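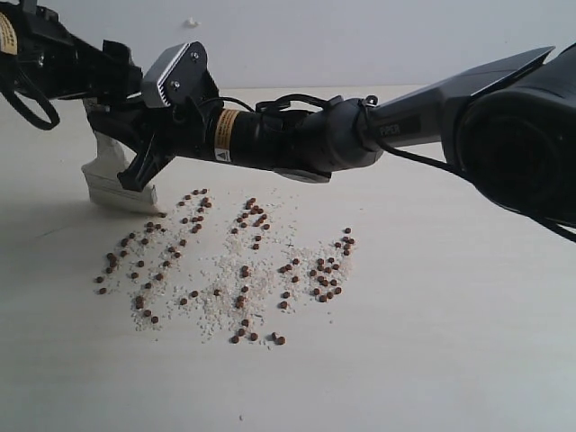
*Reading time: 4 minutes*

# Hadside scraper trial

The **Hadside scraper trial** was a comparison of ways to make a two-fingered robot gripper handle spilled dry goods on a flat table. It was run by Astmont, a small automation workshop, and is mostly cited for its headline figure, which has been repeated more often than it has been checked.

## Background

Grippers of this type are built to pick up single solid objects. Loose material is a poor match for them, and earlier work at Hadside had leaned on suction heads, which clogged. Astmont's proposal was to leave the fingers as they were and have them hold a flat white plastic tool, so that the arm pushed the spill along the table. The arm in the tool tests carries the name PIPER on its forearm. The test material was a mix of small round reddish-brown pellets and fine white granules, spread in a thin layer.

## Method

Four set-ups were compared: bare fingers, fingers with the scraper, and each of these again under a second controller supplied by Horrocks. The full series came to 3366 strokes, divided unevenly between the set-ups. The report does not explain the split, and the bare-finger runs were the fewest by a wide margin. This alone makes the comparison hard to read.
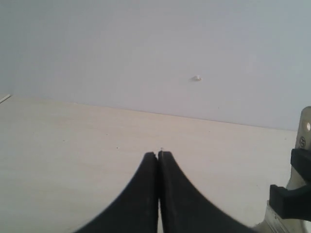 *Closed fingertips over the table, seen from the gripper camera.*

A wrist-level camera was used to line up the fingers. Its view takes in the fingertips and the table beyond them, along with a metal bracket and a black block at the right-hand side. The report calls this view "sufficient for all tasks". No run was made with a different camera position, so the claim rests on very little. Small pale specks on a pale tabletop are a hard case for any camera, and half of the test material was pale.

## Results

Astmont stated that the scraper cleared a marked patch in eight strokes, against 225 for bare fingers. The second number is doubtful. It comes from one run, and closed fingertips with so narrow a contact area were never likely to sweep anything. A fairer rival would have been a wider pair of fingers, which was not tried.

The controllers could not be told apart on stroke count. Horrocks has described its unit as smoother, but smoothness was not measured.

## Reception

A review by Sillow, dated 10/08/2024, accepted that a held tool is cheap and easy to swap. It questioned whether the grip stays firm as the tool is dragged, and noted that slipping was logged only when it ended a run. Astmont promised further tests for the following February. As of the last revision of this article, no results from them had been published.

## See also

- Granular material handling
- Parallel gripper
- Tool use in robotics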